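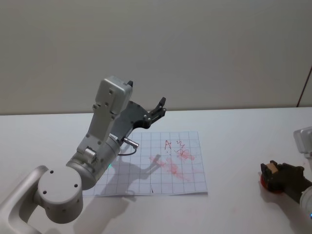
Off-white wall behind a white tabletop

How to paint the wall behind a work table

By Thảo Âu
Filed under: Walls and ceilings
Reading time: 13 minutes

A wall behind a table gets a harder life than other walls. People push the table against it, they lean papers on it, they touch it with the back of the hand when they reach for something. It is also the wall you look at all day, so every lap mark and every missed spot will become your old friend. I have painted many of such walls, first in my own flat and later for small offices in Nollport, and I made most of the mistakes which I describe in this page.

The text is for a plain indoor wall which already has paint on it and which is dry. If you have damp or mold, please find the source of it first. Paint will only hide it until the next winter.

What you need

Wall paint, washable grade
Primer, only if you have stains or fresh filler
Filler and a filling knife, not the very wide one
Fine sandpaper and a sanding block
A roller with short or medium nap, and a handle
An angled brush for the edges
Painter's tape
A tray, a bucket, a sponge, old sheets
A strong lamp you can put on the floor

For the bucket, take one which you can close with a lid. You will be glad for it when the phone rings.

Choosing the off-white

Next to a white table, the wall shows its color more than you expect. An off-white which looks almost pure white on the paper card can become yellow or pink when something really white stands before it. So do not choose in the shop. Buy a small pot, the 500 ml is plenty, and paint a piece of cardboard the size of a newspaper page. Put two coats on it. Then lean the cardboard on the wall directly behind the table and look at it in the morning, at noon and with the lamps on.

I use two ranges most of the time. Grolmont has a calm off-white with a little gray in it, and it covers well over old beige. Clencombe is thinner and a bit more work, but it dries very even and the smell is weak. My cousins in the Dương house swear on a warmer tone, almost cream, and in their room with the small north window it looks right. In a room with much sun I would not take it.

About the shine: a dead matt paint hides the bumps in the plaster, but it keeps every fingerprint. A silk paint can be wiped, but each bump will throw a shadow in side light. For a table wall I take the grade between these two, which in most shops is called eggshell or washable matt. If your wall is very uneven, stay with the matt and accept to repaint a strip after some years.

Step one: make room

Pull the table away from the wall far enough that you can walk behind it with a roller in your hand and not turn sideways. People always think that an arm's length is enough. It is not, you will paint your elbow. If the table is too heavy to move alone, ask somebody, do not drag it over the floor.

Cover the table fully, also the edge that looks to the wall. Roller drops are small and they travel. On a white top you will not see an off-white drop when it is fresh, but you will see it a week later when the light comes low.

Take off the covers of the sockets after you switch off the power for the room. Put the little screws in a cup or tape them to the back of the cover. I once lost one screw and had to look in three shops for the same kind.

Step two: wash

Warm water with a small amount of dish soap, a sponge which is well squeezed, from the bottom to the top. Yes, from the bottom. If dirty water runs down over a dry dirty wall it leaves lines that are difficult to remove. Afterward go over it again with clear water. Give special care to the band at table height, where hands and sleeves leave grease. Paint does not hold on grease, it makes small round holes like eyes.

Let the wall dry until the next day if you can.

Step three: fill and sand

Put the lamp on the floor close to the wall so the light goes up along the surface. Now you see everything: old nail holes, roller ridges, the place where a chair has hit. Mark each one with a soft pencil, very light. Fill, wait, sand, and touch with your hand with closed eyes. The hand is better than the eye for this.

Deep holes need two fillings. The filler sinks when it dries, and if you fill it only one time you get a shallow dish which you will see for ever.

Wipe the dust with a dry brush and then with a cloth which is only a little damp. If you skip it, the tape will not stick and the paint will roll up in small worms. 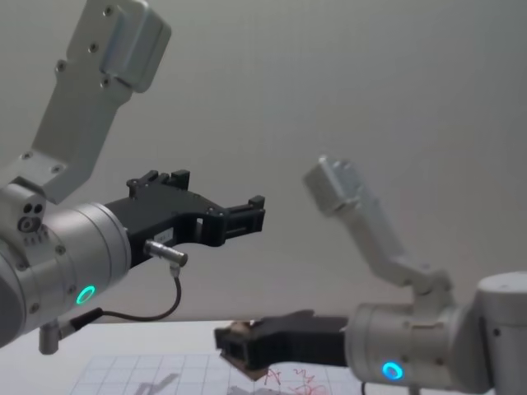
After the sanding comes the question of primer. On an old wall in good condition you do not need it everywhere. Put it on the filled spots, otherwise they drink the water from the paint and become dull islands. Coffee stains, marker and water rings need a stain blocking primer, a normal one will let them come through again. Let it dry as long as the can says. Torben Heitmann, from whom I learned most of this trade, used to put his cheek on the wall to check. If it felt cool, we waited.

Step four: tape and cut in

Tape the skirting board, the corners and the socket boxes. Press the edge of the tape with a spoon or a plastic card. For a very sharp line you can brush a little of the OLD wall color over the tape edge first, it closes the small gaps, and then the new paint cannot go under.

Cut in with the angled brush, a strip as wide as your hand. Do not cut in the complete wall before you start to roll. Do one side, roll next to it while the strip is wet, then do the next piece. When the strip is dry before the roller comes, you get a frame around your wall which is called picture framing, and it stays visible also after the second coat.

Step five: roll

Stir the paint well, also if the shop has mixed it. Wet the roller with water, spin it out, then load it slowly in the tray. It should be full but it should not drip.

Work in vertical bands from the ceiling to the floor. Start a bit away from the edge, spread the paint up and down, then go over the band lightly in one direction only, from top to bottom, without new paint. Go on to the next band and overlap a little. The important thing is that the edge of the last band is still wet. Close the windows and switch off the heater while you paint, the wall should dry slowly. Open everything when you are finished.

Do not go back. If you see a thin spot in a band that already begins to dry, leave it alone. The second coat will take it. Almost all ugly marks I have seen on walls came from somebody who wanted to repair a small thing too early.

If one can will not be enough, pour both cans in the bucket and mix them before you begin. Even with the same number on the lid the color can be a little different, and the change will be exactly in the middle, over the table.

Step six: second coat

Wait. The can gives a time for a normal room; in a cold or humid room it needs more. Before the second coat go over the wall very lightly with the finest paper, just to take off the dust grains. Then the same procedure again, cutting in included.

Remove the tape when the second coat is still soft, slowly and at a flat angle. If it has dried already, run a sharp knife along the edge first. 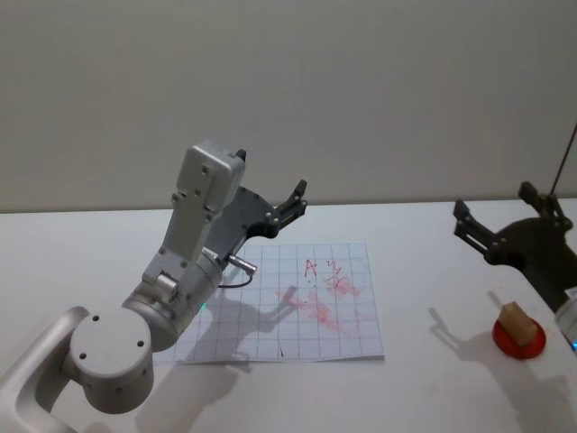 A straight table edge against a plain wall

Putting the table back

The paint feels dry the same evening, but it is not hard. Keep the table away from it for as long as you can stand it, two weeks is good. In a room at 26 degrees it will go faster than in a cool one. When you push the table back too early it glues itself to the wall, and then it takes a long thin line of paint with it when you move it the next time.

Stick small felt pads on the back edge of the table. They leave a narrow gap, the air can move and the wall gets no gray stripe. Check also if the floor is straight. A table on a crooked floor touches the wall only at one corner and will rub there every day. You can correct it with the feet of the table, or with a thin piece of cork under one leg.

Small repairs later

Fill a jam jar with the rest of the paint, write the name, the color number and the room on it, and keep it in a place without frost. For a scratch, use a small foam roller and not a brush, so the structure stays the same. Put very little and roll it out until nothing comes from the roller anymore.

For fingerprints, a soft damp cloth in the first month is all you should use. Later you can take a drop of soap. The white magic sponges I do not recommend on matt paint, they polish it and you get a shiny spot where before was only a little dirty spot.

Questions from readers

Can I paint over wallpaper? If it is woodchip and holds well, yes. Smooth vinyl paper, no, take it down.

My old color is dark red. How many coats? Put a white primer first over the whole wall and then two coats. Without primer I stopped counting once.

Does the ceiling have to be done first? Yes, if you plan to do it at all. Ceiling paint falls on walls.

Next page: Painting behind a radiator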